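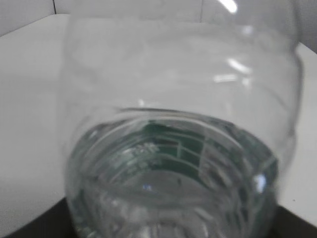 Jan 2, 2024

Right, new year, and I'm starting it with a thread on the thing that has made me happiest this winter: plain old plastic bottles with water in them. Stay with me!

1/ I've got a windowsill in Fultumley that gets the low sun for a bit each morning, and since October I've been putting bottles on it just to see what the light does. I'm up to 16 now. My flat looks like a recycling depot and I love it.

2/ Clear, ribbed ones are the best by miles. Smooth bottles are fine, but every one of those little grooves catches a line of light, and if you get your eye right up close it's like looking at a landscape.

3/ Fill it partway, never to the top. The empty part stays bright and glassy, and the water goes a sort of grey-green and feels much heavier. Two bottles for the price of one!

4/ Now put something patterned in green behind it and look through the water. Straight lines lean over, blocks go into steps, the whole thing slides about when you move your head. I lost most of a morning to this (no regrets).

5/ Rings are the other treat. Find a ridge going round the bottle and look through just there, and you get curves inside curves inside curves. I keep trying to draw it and I keep getting a very sad onion.

6/ Things I've tried behind the water so far: a tea towel, graph paper, a Pemness bus map, wrapping paper. Graph paper wins for bendiness, the bus map wins for making me laugh.

7/ Size matters less than I thought. I had a big one from the Kustwood market and it was lovely, but a little 300 ml one does nearly all the same tricks and fits in a coat pocket.

8/ If you try it, please show me what you put behind yours! I'm after something stripy next.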